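Why Is Brown Such a Sneaky Color?

Hi again, color hunters! Today I want to talk about brown. Poor old brown. Ask a class to name their favorite color and you'll hear blue, green, purple, pink... and then maybe, way at the back, one kid who says brown. (I was that kid!)

Now, have you ever looked for brown in a rainbow? Go on, next time it rains and the sun pops out, have a good look. You'll find red, orange, yellow, green, blue and violet, but no brown anywhere. So where does it come from?

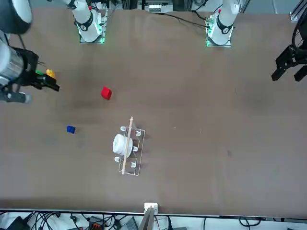
The secret is that brown is really dark orange. Yep, orange! When an orange color is a lot dimmer than the things near it, your brain stops calling it orange and starts calling it brown. It's the same kind of light going into your eye, only less of it compared with everything else.

I didn't believe it either the first time I read it, so I tried it with my paints. You can too. Squeeze out a blob of orange and mix in a teeny bit of black. Stir. Add a bit more. Somewhere along the way your pumpkin turns into a chocolate bar!

No orange paint? Mix red and yellow first. No black? Use blue, but go slowly, because blue is bossy and takes over fast. I once made 3 cups of gray sludge that way and had to start over.
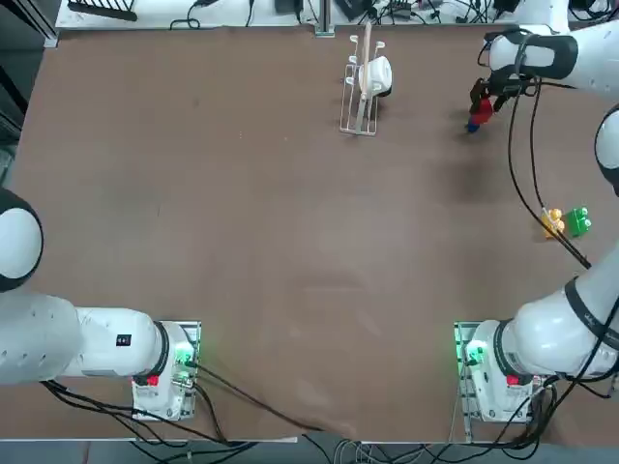 A big brown table with white robot arms on it.

Brown also changes depending on its neighbors. Cut two squares from the same piece of brown paper. Put one on a white sheet and one on a black sheet, then stand back. Does one look lighter to you? Lots of people say the one on black does. Your brain is always comparing, even when you don't ask it to.

And there are so many browns! Toast, mud, tree bark, acorns, tea, potatoes, the crust on a pie. Some lean toward red, some toward yellow, and some are nearly gray. Last August I painted 40 different ones on a long strip of card and gave them all silly names. My favorite is Soggy Cookie.

Make your own strip and hang it by your desk. Next time we're doing gray, so start saving your pebbles!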